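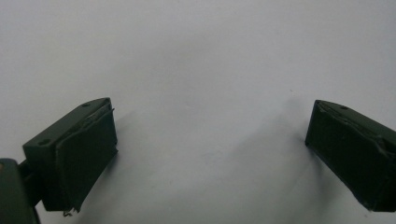

Anatole Langlois wrote back after reading the first draft of this section that we should put the pad swap before the camera check, as he had done it the other way around and had to repeat the whole check. He's right, so the order has changed from the February version. Thanks, Anatole!

Section 3. Comparing finger pads on the Willilik hand-held gripper

This is my favorite part of the setup. You get to run the same picks with two kinds of pad, and the differences show up fast. Set aside an afternoon and clear a plain white work surface before you start.

You will need: one set of Kosora pads (thin, soft), one set of Foltargate pads (thicker, ribbed), the small screwdriver from the kit, a lint-free cloth, and the log sheet from Section 2.

1. Open the fingers all the way and look at both gripping faces. Covering that has lifted, wrinkled or frayed, especially along the upper edge, counts as worn. Write "worn" on the log sheet and go to step 2. If both faces are smooth, skip to step 4.

2. Peel off the old covering, starting from a loose edge. Pull slowly and keep the strip low against the face.

CAUTION: Do not scrape the face with a blade. A nick in the block will telegraph through a thin pad and spoil your results.

3. Wipe both faces with the cloth. Press on the first Kosora pad, bottom edge first, then do the other finger.

4. Check the screws on each finger. Snug is plenty.

5. Now do the camera check. Close the fingers, open them again, and make sure both tips stay in view the whole way. If one drops out, loosen the camera clamp, turn it a little, and try again.

6. Run 200 picks with the Kanagaratnam block set, in the order printed on the log sheet. Mark each one as held, slipped or dropped.

7. Change to the Foltargate pads, repeat steps 2 through 5, and run the same 200 picks.

NOTE: Keep your squeeze as even as you can between runs. I like to do a handful of warm-up picks that don't go on the sheet, and it really does help.

NOTE: Small specks on the work surface won't hurt a run, but grit on a pad will. Wipe the pads any time you take a break.

8. Compare the slipped column first. It's where the two pads split apart most clearly, and on the smooth blocks the gap can be a real surprise!

If a pad starts to curl before the run is finished, stop, note the pick number, and replace both pads. Replacement part numbers are 238 (Kosora) and 704 (Foltargate).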